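Korau project – progress note to Loltuvex, period to December 5, 2020

Prepared by Nelli Kiiskinen, checked (quickly) by Vilém Kratochvíl
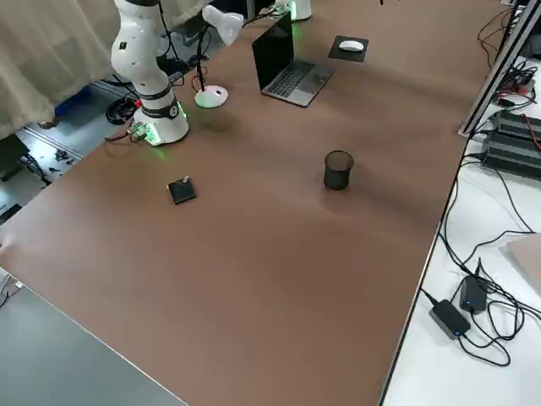 Main news first. The new way of teaching placing moves is working better than the old one on the bench set-up. Not finished, but good enough that we want to carry on with it and drop the older method after Christmas.

Reminder of the question: can an arm learn to put a small thing into or next to another small thing from far fewer demonstrations, if we let it practise the last few centimetres on its own? We call the practice stage Uvik. The old method (Ďurica) just copies the demonstrations and stops there.

Work done

– 202 demonstrations recorded, all by Vilém and me. The plan said more. We lost time in the first fortnight to a clock mismatch between arm and camera, now fixed.
– Of these, 37 thrown out. Mostly jerky starts, a few where the person teaching changed their mind half way.
– Practice stage written, tested in simulation, then moved to the real arm.
– Force limit lowered after a hard knock on the table. No damage but we didn't like the noise.
– Logging rewritten. Every run now saves joint positions, camera stream and settings together, so no more hunting through folders.

Results so far

We ran 800 trials on the real arm, split evenly between the two methods. Start positions shuffled, same objects for both, order mixed so that neither method got all the morning runs. Uvik is clearly ahead on placing things upright, and ahead by a smaller margin on placing flat boxes. On picking up there is no real difference, as expected – the practice stage doesnt touch that part.

Full table comes with the final report. I'd rather not send percentages now, the scoring of the borderline cases has to be done a second time by someone who didn't run the trials. Vilém and I disagreed on 39 of them, nearly all "is it leaning or is it standing".

What is not working

Changes in light. Runs done late in the day come out worse for both methods, and worse again for Uvik. We think the practice stage learns to trust shadows near the object. Trying two things: random brightness on the training pictures, and practising under more than one light. First one is cheap and already running. Second needs the arm for about a week.

Mesh and wire objects are also a problem. The depth reading goes straight through the holes, the arm thinks there's nothing there and closes late. No fix yet. May have to leave these out of the main comparison and report them seperately, would like your view on that.

Two arms on one table: not started. Was down for this period, has been pushed back. The single-arm result has to be solid first or we won't know what we're measuring.

Money and time

Spending is under plan, mainly travel that didn't happen. Would like to move the unspent travel line to equipment (spare gripper fingers, better depth camera). Form to follow on Monday.

Running three weeks behind on the two-arm work, on time for the rest.

Next

– second scoring of borderline trials, before the break
– light tests, rest of December
– write up the single-arm comparison, draft to you in January
– safety check for two arms sharing a workspace, then first slow runs

Needed from you: a yes or no on the travel money, and a decision on the mesh objects. Either by email is fine.

Nelli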